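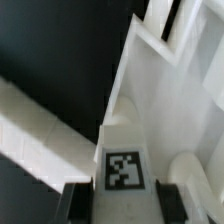 Section 6. Checking marker-based pose results before you report them

Read this section before you run your first scored trial. It applies to the Akell tabletop bench with printed square markers on the parts. It replaces the old section 6, which told you to trust the tracker if the overlay looked right. An overlay can look right and still be wrong by enough to miss a grasp.

The method is simple enough. Each part carries one or more printed markers. The tracker finds them in the camera view, works out where the part sits, and passes that to the planner. The trial is then scored by comparing the final part pose with the target pose. You will notice that the same tracker does the guiding and the scoring. Most of what follows is about that problem, and we don't claim to have solved it.

6.1 Before you start

1. Clear any part that is not on the trial sheet.
2. Turn on the bench lights and leave the blinds down.
3. Open the Ninetti tracker and load the marker map for the current part set. Check the revision in the title bar. Maps from before January use the old marker size and will load without any warning.
4. Wipe the printed faces with a dry cloth. Do not use spray cleaner.
5. Jog the arm to the park position and confirm that the fingers are open.

Note: The tracker reports a confidence score for every marker. Treat it as a measure of how square the marker looked to the software. It does not tell you how close the pose is to the truth, and a high score on a small, steeply tilted marker means very little.

6.2 Checking the still pose

1. With the arm parked, record 397 readings of every part. Do not touch the bench while this runs.
2. Open the spread plot. A part that shows two separate clumps of readings is flipping between two solutions. This is common when only one marker is in view.
3. Turn the part until a second face is visible to the camera and record again.
4. If the clumps are still there, leave the part out of the trial and say so on the sheet.
5. Measure the part by hand with the steel rule and the bench grid. Write the number down before you look at the tracker's answer.

Step 5 is the one people skip. Iida Salminen went back through the logs for the first write-up and found hand measurements for 339 of 1701 trials. The rest were scored by the tracker alone. The success rate in that write-up may well be correct, but the logs can't show it, and it should not be quoted as a result for the method.

Caution: Keep your hands out of the work area unless the arm is parked and the stop button is pressed in. The tracker does not look for people.

6.3 Checking the pose with the gripper over the parts

A still bench is the easy case. Once the gripper comes over a group of parts, it can block markers and throw shadows, and the tracker has less to go on at the moment you need it most.

1. Release the stop button and bring the gripper over the parts at the slowest jog speed. Stop with the fingers on either side of the group and well clear of every part.
2. Press the stop button in and wait for the arm to settle.
3. Record the same number of readings as before.
4. Compare the two sets. The parts have not moved, so any change in the average pose is tracker error.
5. Repeat from two other approach angles. Do not pick the angles after seeing the first result.

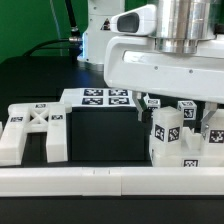
PARTS, MARKERS AND LAYOUT

The black box has a flat white plate on top with four markers in a two-by-two grid. With all four in view it gives the steadiest pose on the bench, and for that reason it makes a poor test. Do not average its error in with the others. Report it on its own line.

The H-shaped part has a marker on the front face of each bar and one on top of the crossbar. Check that your map lists all three.

The tall block at the right carries markers on two side faces. The small cubes near it are where we expect trouble. Two of them show a marker on top, and a gripper working overhead can easily get between a top marker and the camera. Watch for the reading to freeze. When the tracker loses a marker it holds the last good pose for a short time, and the log does not separate a held pose from a fresh one unless you turn on "mark stale" in the settings.

Note: "Mark stale" is off by default. Turn it on every time you restart the software.

6.4 Scoring a trial

1. Park the arm after the last move.
2. Wait 4000 ms, then take the final tracker reading.
3. Measure the final position by hand, as in 6.2.
4. Enter both values. If they disagree by more than the limit on the trial sheet, enter "disputed" and not "success".
5. Do not rerun a disputed trial to get a cleaner number. A rerun is a new trial and gets its own line.

Irja Kemppainen has argued that hand measurement has its own error and is no better as a ground truth. Fair point - a steel rule is not a fine tool, and two people will read it differently. Its errors do come from a different source than the tracker's, though, and until we have a second tracking system that is all the independence we can get.

6.5 What you may claim

Results from this bench cover printed markers, rigid parts and one lighting set-up. They don't show that the method works on unmarked parts, and the Bokell comparison should not be cited as if it did. That comparison used a different part set and reported only completed grasps, with no count of attempts dropped before the fingers closed.

Always report dropped attempts. List them by cause: marker lost, pose flipped, planner refused, operator stop.

Section last revised 4/19/20. Send corrections to Iida Salminen with the trial log attached.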